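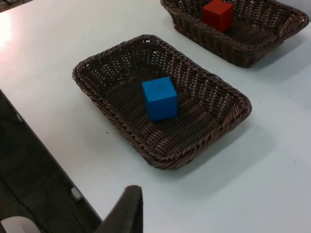 3. Materials and layout

3.1 Baskets

Sorting tasks are usually described in terms of the items being sorted, and the containers get a line at most. In the Sonalow study we treated the container as part of the task, and most of the choices in this section follow from that. The baskets are shallow and rectangular, dark brown, with a thick twisted rim and an open weave in the sides. The floor is woven more tightly than the walls and reads as nearly black from above. A bright blue cube resting on that floor stands out clearly, even though the basket itself is dark, and the rim stays easy to see against the white table. We wanted both of these contrasts. A light basket tried in the Bimville pilot gave us the first and lost the second, and its edge was hard to make out on a pale surface under overhead light.

The baskets were bought from Charvát, a household supplier, and were not altered. We looked at smooth plastic trays as well. They are easier to clean and more alike from one piece to the next, but people do not often sort things into laboratory trays at home, and the point of the work was to stay close to the kind of container found on a hall shelf or a kitchen counter. Woven containers also have a practical drawback that should be stated. The floor is ribbed, so a small object does not always sit perfectly level on it. We did not score tilt as an error. An object was scored as placed when it was on the floor of the basket and clear of the rim.

3.2 Items

The items reported in this section are two small cubes, one red and one blue. Both are plain, with flat faces and slightly softened edges, and carry no letters or pictures. Earlier versions of the task used toy animals and bottle caps, and these brought in questions we did not want to answer, such as whether a cap lying upside down is in the right place. A cube has the same shape whichever face it rests on. Color is then the only thing that separates one item from the other, and the sorting rule can be given in a few words.

We chose red and blue for the ordinary reason that they are named without hesitation and are hard to mix up. Green was dropped after the pilot. Under the warm lamps at Bimville it looked too much like the blue — a problem with the room more than with the paint, but easy to avoid.

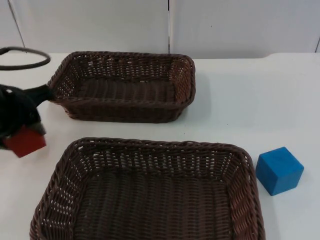
3.3 Table and placement area

All placements at Wirarholm were made on a plain white tabletop against a light wall. We kept the surface bare apart from the task materials. Patterned cloths and place mats were ruled out early, as a printed line near a basket can act as a guide, and we had no wish to test that by accident. The white surface shows soft shadows beside the baskets and the cubes. These helped when we later judged from the record whether an item was resting on the table or was still above it.

The two baskets were set one behind the other in the main layout, with their long sides facing the same general way. In the angled layout they were turned on the table, so that the near basket no longer lined up with its edge. Baskets were not fixed down. A light woven basket will shift if something catches the rim, and a shift of this kind is part of what makes the task harder than it looks on paper. The distance between baskets was checked at the start of each block and put back to 20 cm if it had changed.

A cube could start on the open table or in either basket. Starting positions on the table included spots close to the outside of a basket, where the rim limits the directions from which a cube can be reached. We expected these to be slow, and they were. Starts from inside a basket were slower again, as the walls limit the approach on every side.

3.4 Trials and scoring

The full set has 518 trials, of which 300 used the main layout. A trial began with both cubes in their starting positions and ended when each had been put in its assigned basket or when the time limit was reached. Three outcomes were scored for each cube: placed, placed in the wrong basket, or left outside. A cube balanced on the rim was scored as left outside.

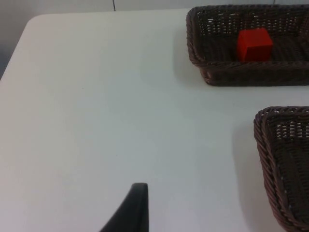

Figure 3. Red cube in the farther basket.

A cube near a wall of the basket, as opposed to the middle of the floor, was still scored as placed. We noted its position separately, using a simple division of the floor into center, side and corner. Corners are rounded in these baskets, so the corner zone is smaller than it would be in a box with square corners, and we combined it with the side zone in the tables that follow. Two raters scored an overlapping set of roughly 50 trials. They disagreed mainly on center against side, and seldom on whether a cube was in the basket at all. Those cases were settled by discussion and the agreed score was used.

Trials in which a basket moved far enough to touch the other were kept in the set and marked. They are reported separately in Section 4.2.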